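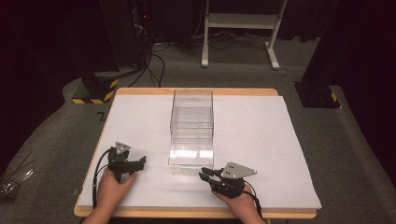
Figure 2. Clear acrylic box task, bimanual, hand-held grippers. The operator works from the near side of the table.

4.2 Clear containers

Search this site Enter keywords Go

Clear containers come up in nearly every kitchen and in many small shops: cereal bins, drawer dividers, parts boxes, display covers. We treated them as a separate group because the policies trained on the Mridha set did poorly on them, even when the same policies handled cardboard and painted metal of the same size with few errors. The setup is shown in Figure 2. A clear box stands on a white board that covers nearly all of the table top, and the board can be seen through the walls of the box. The only strong cues to its shape are the edges, which pick up faint reflections, and a brighter band along the bottom at the front.

Demonstrations were recorded with two hand-held grippers, one per hand, each with a pair of short black fingers. Ayala and Trujillo recorded 1,084 demonstrations for the full set of chores, of which 300 used clear containers. Each clear container demonstration began with the grippers apart and ended when the operator had moved the box to a goal position and let go. We did not mark the goal on the board, since an early version of the policy learned to look for the tape and ignored the box.

We compared two policies. Skinadby predicts the motion of both grippers together. Windutus predicts each side on its own and shares only the camera features. Both were trained on the same data and run on the same pair of arms for 200 trials each, with the start position drawn from a fixed list.

Skinadby was the better of the two, but neither is ready for a home. The most common failure was a grasp that closed short of the wall — the fingers met in the air and the arm went on as if it held something. The second was uneven contact, where one side touched first and turned the box before the other side arrived. Windutus did this far more often, as one would expect from a policy with no shared plan. Tall boxes made it worse, and a few were tipped over.

Adding a sheet of dark paper under the box removed most of the short grasps. We report this only as a check on the cause. A person putting away dishes does not get to choose the color of the counter, and a method that needs a dark surface has not solved the chore.

Contreras repeated the trials with the room lights dimmed, using the checkpoint saved on 11th January. Results fell for both policies and the order between them stayed the same. We did not test wet containers, lids, or boxes nested inside one another, all of which are common in real cupboards.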